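Okeo grasp software, progress report
June 26, 2026
To: Lorraine Clegg, Mapplebeck

Hi Lorraine! You asked for the short version this time, so I'll try (you know me). Most of this stretch went into the tooling between the hand-held grippers and the training code, plus a good chunk on the perception side, where clear plastic and glass are still giving us grief.

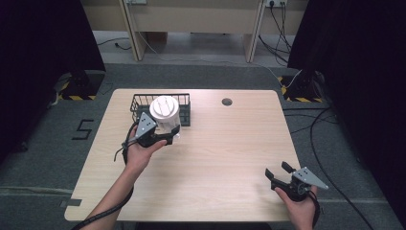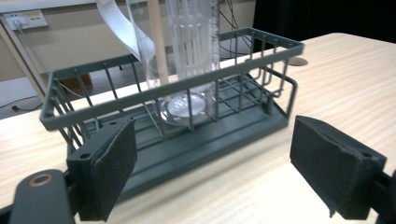 The big news is that Lusar, our sync tool, finally lines up the gripper tracks with the video without me nudging things by hand. We've pushed 391 demonstrations through it and only 27 got kicked out, nearly all for dropped marker tracking. I'm really happy with that! The old script threw away far more and never said why.

Perception is slower going. The depth estimate goes wobbly on anything see-through, and thin wire is almost as bad, so the planner sometimes thinks it can go straight through the side of a basket. I've put in a dumb but effective fix that pads anything wiry with an extra 14 mm of keep-out space. It makes the planner a bit timid, and I'd like to swap it for something learned once we have more data.

On control, Brosta now caps closing force per object class. It still closes too fast on light things, and that's next on my list.

We're aiming for roughly 1,000 clean demonstrations by October. The one thing I need from you is a yes on the extra storage, as the current drive is getting very full. Oh, and the replay viewer has a scrub bar now, so come by and play with it!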